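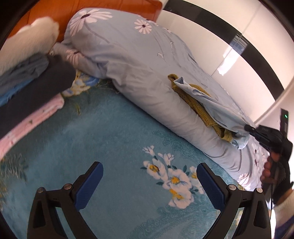 A plush blanket in teal, decorated with white flowers, with a floral duvet rolled across it.

The Well-Kept Bed
Household textiles in the change of season

April 12, 2023

The turn of the season has long been the time at which households reconsider the bed. The heavy blanket that was indispensable in winter becomes a burden on the sleeper, and the cupboard that must receive it is generally full already. In Grosdale, where many homes were built with a single linen cupboard on the landing, the question of where the bedding goes is put every April and answered in a different way on every street.

The Rebelo collection of household textiles, which is housed on the upper floor of the former corn exchange, has devoted its spring display to this subject. It comprises 321 pieces, from flannel sheets to quilted covers, and its largest section is given over to the plush blanket. Visitors are often surprised to find so ordinary an article treated at length. Yet few furnishings are handled more often, and few are kept for so long. Several of the blankets on show were in daily use for 20 years before they were given to the collection.

The appeal of plush lies in its pile, which holds warmth and takes printing well. Makers have made full use of the second quality. Sprays of blossom, scrolled borders and paisley-like bands are found together on one piece, and a pattern may be pressed into the pile as well as printed upon it. Such a blanket was intended to be seen. It was spread over the bed by day and admired by visitors, and a plain cover would have been thought a poor substitute. Households today are more inclined to mix their patterns, and a floral duvet will often share the bed with a blanket of quite another design.

Care is a simpler matter than is commonly supposed. A plush blanket should be shaken out of doors, washed cool and dried flat, with the pile brushed in one direction while still damp. The duvet is best rolled from the foot of the bed towards the head – a roll creases the cover less than a fold does, and may be carried by one person. Pillowcases and smaller cloths are dealt with last.
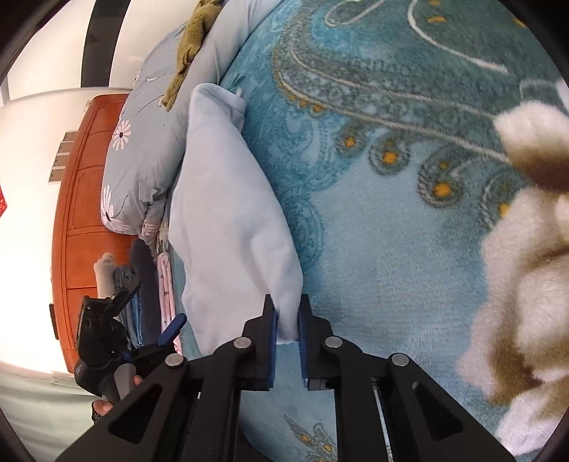
Small pieces of this sort are the ones most easily mislaid. The display recommends that each be picked up by a corner, allowed to hang for a moment and laid on the made bed for folding, the hem being brought to the hem before the sides are turned in. The mattress provides a broader surface than most tables.

For storage, the curators favour cotton bags over sealed plastic. The firm of Stareck, which has supplied bedding to the district for two generations, lends a set of its own bags to the display, and a folding demonstration is held in the Semico room at 7 each Thursday evening. Places need not be reserved, and visitors may bring a blanket from home.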